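The Kitchen That Isn't There

A season with Vusura, a subscription service that lets small robot makers practice on somebody else's countertops

The first time I sat down with Vusura, it was a little after seven in the morning in January, I had one cup of coffee in me, and I spent the better part of an hour trying to get a robot arm to pick up a roll of paper towels. I should say right away that neither the arm nor the paper towels existed, and neither did the counter. All of it lived on a server, and I was sitting at my own kitchen table with a laptop and a piece of toast going cold. I have been writing about home gadgets for a long time, and I can't remember when I last forgot to eat my toast.

Vusura is a simulation service, sold by subscription, for people who are teaching robot arms to do household chores. You log in, you choose a room, you choose an arm, and you set it to work. The company calls its rooms "houses," although so far nearly all of them are kitchens, and it rents them out by the month to small shops, college labs and the occasional stubborn hobbyist. The basic plan comes with 23 rooms. I used that plan for four months (the company gave me a press login, and I paid for the last month myself to see what the billing was like - it was fine, a little plain).

Now, simulators are nothing new. The big outfits have had their own for years, and there are free ones that a patient person can put together on a weekend. I am not an especially patient person. What Vusura is selling is the part that comes after the software: the stuff. Somebody has to build the toaster. Somebody has to decide how much a bottle of dish soap weighs and how easily it tips over when a clumsy finger brushes the pump, and whether the counter is the kind of busy marbled pattern that makes it hard for a camera to tell a small dark object from a dark patch of stone. If you have ever tried to make one of these rooms from scratch, you know that the physics is a pleasure next to the shopping list.

The rooms are untidy in a way I came to be very fond of. My first try at a simulated kitchen, years ago, was as bare as a hotel bathroom, and the arm I trained in it did beautifully until it met a real counter with real junk on it. Vusura seems to have started from the junk. The layout shuffles each time you start a new run, so a kettle that was behind the arm on one go may turn up beside it on the next, and things get left lying around at angles, the way they do in my own house and I suspect in yours.

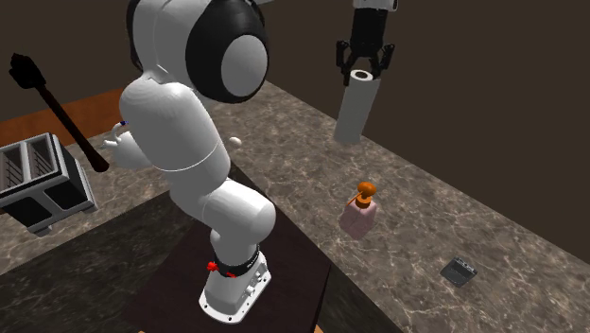 Paper towels, I learned, are a fine beginner's object and also a mean one. The roll is wide, so the fingers have to open a good way before they come down, and it is light, so if one finger gets there ahead of the other the whole thing goes over. When the roll is already leaning, as it often is in these rooms, you have to decide whether to match the lean or come straight down and hope. I hoped, mostly. In my first ten tries I got the roll off the counter four times, and one of those I would call generous scoring.

The scoring, by the way, is one of the places where the service earns its money. After each run you get a short report that tells you what was touched, what was lifted and what got knocked over along the way, and you can play the run back from any angle you like, including from right up beside the wrist. I found that last view hard to read at first and then couldn't do without it. Watching from across the room, I kept blaming the grip. Watching from the wrist, I saw that I was coming in crooked long before the fingers ever closed, and that was a humbling quarter hour.

You can drive the arm by hand, with a game controller or a mouse, or you can hand over a program you've trained and let it take its chances. There is a third way as well, a tool called Plerau, and it's the one I would recommend to anybody just starting out. You do a chore by hand a few times, and Plerau makes new versions of what you did, moving the objects and changing the light and sliding the starting position around, until you have a proper stack of practice runs. I gave it six clean paper towel pickups of my own and came back after lunch to 600 of its own making. A fair number of them were silly. One had the arm sweeping over the counter like a man looking for his glasses in the dark. But you can flip through and toss the bad ones, and I did, with the radio on, and it was not an unpleasant afternoon.

I do have complaints. Soft things are poor. Cloths move like thin cardboard, and a sponge I tried to squeeze simply passed into the gripper and out the other side. The paper towel roll itself is one solid piece, so you can carry it but you can't tear off a sheet, and tearing off a sheet is the chore I would most like a robot to do for me when I have raw chicken on my hands. Liquids are listed as "coming," and they were listed as coming in January too. Shiny surfaces could also use more work. I kept wanting the glare that a real window throws across a real counter at breakfast time, which has fooled every camera I ever pointed at one.

The help pages are written by people who know the product very well, and they read that way. It took me two evenings to find out how to keep a layout from shuffling when I wanted the same room twice in a row. (It's under Kurno, the company's name for its saved-room drawer. I never did learn why.) When I wrote to the support desk, I had a friendly and complete answer the next morning, and I would gladly trade a bit of that friendliness for a better index.

Then there is the matter of whether any of it carries over. A simulated kitchen is only worth renting if the arm that leaves it behaves itself in a real one, so I packed up my best paper towel program and drove it over to Maldonado, a shared workshop across town that rents out bench time on a real arm. We set up a stretch of counter, put out a fresh roll and a few odds and ends, and let it go. It missed the first one by the width of a thumb. After some fiddling with the camera position it did a good deal better, and over the afternoon it picked up the roll 10 times without knocking over the soap. I can't give you a laboratory figure and wouldn't trust one from me if I did, but I drove home in a very good mood.

Would I tell you to sign up? If you have an arm already, or the use of one, and you've been putting off the kitchen because building it sounds like a winter's work, then yes, and start with the monthly plan, as the yearly one locks you into a room list that may change. If you only want to see what the fuss is about, there is a free trial with a single kitchen and a single arm, and it's enough for a happy rainy morning. People who work mainly with fabric or food should wait, and check back when the liquids arrive.

I've kept my own subscription going for now. There's an egg cup in one of the newer rooms that I haven't managed to lift even once, and I have a notion that it wants to be approached from the left.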